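Helteten hand-held demonstration gripper

Record a task by doing it yourself. Hold the gripper, pick up the object, put it where you want it. The wrist camera records each demonstration for training the arm. 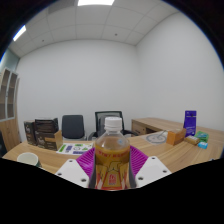

Bottle held between the ribbed fingers.

Both fingers have a dark grey strip on the inner face.

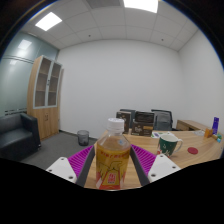 In use

Work at normal hand speed. For a simple pick-and-place task we suggest 40 demonstrations, with the start position changed each time.
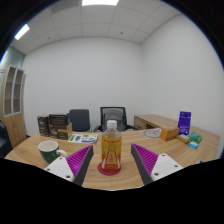 Fingers open, bottle on the coaster.

Open the fingers fully before you back away.

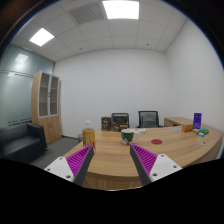 Bottle, mug and coaster set apart on the desk.

Supplied with 6 spare strips. Orders and loan units: Liv Lunde, Ernau office.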